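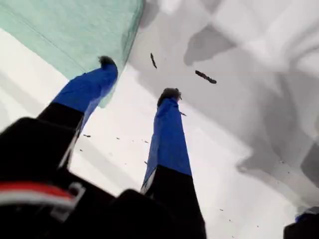 2021-05-30
By Nutia
3 min read

I used to say sorry to the kettle. I'm not even joking, I'd bang it against the tap and out it would come, "ooh, sorry," to a thing with a plug on it. So you can imagine what I was like with real people.

Last November I decided I was going to stop saying yes to everything. It started with a leaving do in Leswood for a woman I'd spoken to twice. I didn't want to go, I knew I didn't want to go, and I still sat on a bus for 2 hours (there and back, in the rain) to eat a sausage roll and be home by 8. I got in, took my shoes off and thought, why do I keep doing this?

I think a lot of us get taught very young that saying no is rude. I was the kid who handed over the good felt tips and then coloured everything in brown. Then you grow up and it's lifts and favours and baking for people, and by the time you notice, everyone you know thinks you love making lemon drizzle. I don't! I find it really boring!

So now I say no, and I try to say it quickly. My trouble was always the excuses. I'd send this huge long message with the dog in it and my bad shoulder and something about the boiler, and all that does is give people things to fix for you. "Oh, bring the dog!" Now I put "I can't make it, have a lovely time" and leave the phone in another room.
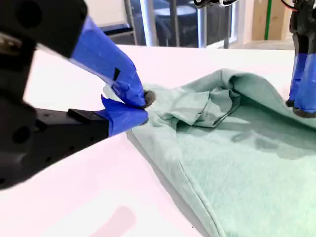
A corner of pale green fabric, held between two blue fingertips.

Some people haven't liked it, I won't pretend otherwise. One friend went quiet on me for 8 weeks after I said I wouldn't help her move house again – it was her third move and I'd done the other two. We're fine now. She paid a firm, and from what I hear they were a lot better at wardrobes than me.

My mum thinks I've gone hard. I don't feel hard, I feel like I've had a decent sleep. When I do turn up to things these days I'm quite good company, and I don't spend the evening looking for my coat.

I do still slip. I said yes to a school raffle last week and I haven't even got a child at that school.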